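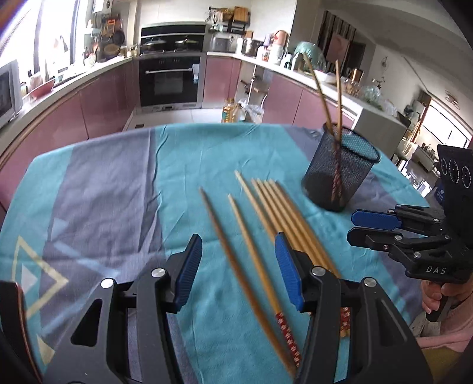 Warum entstehen beim Abspielen einer durchkomponierten Oper kurze Lücken zwischen den Tracks?
Die Lücken entstehen, wenn der Zeston-Server die Dateien vor der Ausgabe umwandelt und jeden Track einzeln an den Prekano-Streamer schickt. Der Streamer schließt dann den Datenstrom und öffnet ihn neu. Mit unveränderter Ausgabe tritt der Fehler nicht auf.

Status: gelöst, Restpunkt offen
Gemeldet von: Jarmila Dvořáček
Bearbeitet von: Přemysl Oravec
Bereich: Wiedergabe, Sammlung Klassik

Meldung, September

Auf dem Zeston-Server liegen 3.385 Tracks, der größte Teil davon Oper und Sinfonik, alles als FLAC von eigenen CDs. Seit dem letzten Update gibt es an jedem Trackwechsel eine hörbare Pause. Bei einzelnen Liedern stört das nicht. Im zweiten Akt des Tristan ist es unbrauchbar, weil die Pause mitten in gehaltene Akkorde fällt. Am Kopfhörerausgang des Rechners ist alles in Ordnung, nur über den Prekano-Streamer nicht. Netzwerkkabel getauscht, Streamer neu gestartet, keine Änderung.

Jarmila Dvořáček

Rückfrage, 9:40 Uhr

Bitte drei Dinge prüfen: Ist unter Ausgabe die Lautstärkeanpassung aktiv? Ist die Überblendung aus? Und läuft die Wiedergabe als Album oder über eine Wiedergabeliste? Dazu bitte das Protokoll der Wiedergabe schicken, am besten mit zwei oder drei Trackwechseln darin.

Přemysl Oravec

Antwort, 11:15 Uhr

Lautstärkeanpassung ist an, Modus »Track«. Das habe ich selbst nie eingestellt. Überblendung ist aus. Wiedergabe als Album. Auszug aus dem Protokoll:

Track 4 Ende, Ausgabe geschlossen
Umwandlung gestartet (Grund: Pegel)
Ausgabe geöffnet, Puffer 2.000 ms
Track 5 Beginn

Das wiederholt sich bei jedem Wechsel. Mit der Stoppuhr komme ich auf knapp eine Sekunde Stille.

Jarmila Dvořáček

Auswertung, 13:05 Uhr

Die Zeile »Umwandlung gestartet (Grund: Pegel)« ist der Hinweis. Mit dem Modus »Track« rechnet der Server für jede Datei einen eigenen Pegel aus und beginnt dafür eine neue Ausgabe. Für Opern ist der Modus ohnehin ungeeignet: Ein leises Vorspiel wird angehoben, die folgende Szene abgesenkt, und an der Trackgrenze springt die Lautstärke. Das Update hat die Einstellung bei allen Geräten auf »Track« gesetzt, auch wenn vorher »Aus« gewählt war. Das ist ein Fehler auf unserer Seite und intern an Dalibor Hájek weitergegeben.

Bitte so vorgehen:

1. Wiedergabe stoppen, auch in anderen Räumen.
2. Unter Geräte, Prekano, Ausgabe die Lautstärkeanpassung auf »Aus« stellen.
3. »Dateien unverändert senden« einschalten.
4. Puffer auf 3.000 ms erhöhen.
5. Den Serverdienst neu starten und eine Stelle mit Trackwechsel im Klang abspielen.

Přemysl Oravec

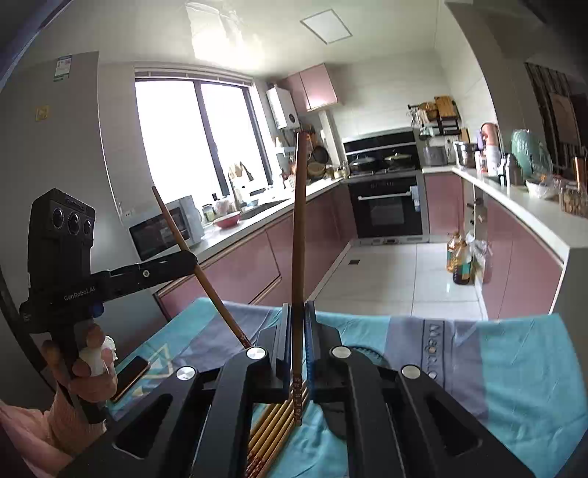

Essstäbchen in der Küche

Rückmeldung, 17:20 Uhr

Schritte eins bis fünf erledigt. Die Pausen im Tristan sind weg. Auch die Rosenkavalier-Aufnahme läuft durch. Bei einer Box bleibt der Fehler aber — eine ältere Götterdämmerung, vor Jahren mit Kováčik eingelesen. Dort höre ich an den Wechseln keine Stille, sondern ein kurzes Knacken. Es kommt auch am Kopfhörerausgang.

Jarmila Dvořáček

Auswertung der Probedateien

Die beiden geschickten Dateien habe ich Ľubica Vaněk gegeben, die sich bei uns um die Importprogramme kümmert. Ergebnis: Am Ende jeder Datei fehlen rund 30 Millisekunden. Kováčik hat in alten Versionen mit der Voreinstellung »Stille am Trackende entfernen« gearbeitet und dabei auch sehr leise Musik abgeschnitten. Der Server kann das nicht ausgleichen, die Daten sind nicht mehr da. Es hilft nur, die CDs neu einzulesen und die Option vorher abzuschalten. Wer die Tags behalten will, exportiert sie zuerst mit Flokisex und spielt sie nach dem Einlesen wieder ein. Beim Import die Zuordnung nach Tracknummer wählen, nicht nach Länge, denn die Längen stimmen nach dem neuen Einlesen nicht mehr überein.

Přemysl Oravec

Ergänzung von Svetozár Procházka

Gleicher Fehler hier, anderer Auslöser. Lautstärkeanpassung war aus, trotzdem Pausen. Bei mir hatten in einer Aufnahme zwei CDs eine andere Abtastrate als der Rest, vermutlich aus einer späteren Ausgabe. Am Übergang zwischen diesen CDs schaltet der Streamer um und ist kurz still. Innerhalb einer CD ist alles sauber.

Antwort dazu

Richtig, beim Wechsel der Abtastrate lässt sich die Pause am Prekano nicht vermeiden. Wer sie loswerden will, wandelt die abweichenden Dateien einmal fest um und legt die Originale beiseite. Eine Umwandlung während der Wiedergabe empfehlen wir für solche Fälle nicht.

Přemysl Oravec

Stand

Rücksetzung der Lautstärkeanpassung durch das Update: bestätigt, Korrektur in Arbeit bei Dalibor Hájek. Bis dahin die Einstellung nach jedem Update kontrollieren.
Pausen am Trackwechsel: gelöst.
Knacken bei alten Kováčik-Dateien: kein Serverfehler, neu einlesen.
Offen: Frau Dvořáček meldet sich, sobald die Götterdämmerung neu eingelesen ist. Das Ticket bleibt bis dahin sichtbar.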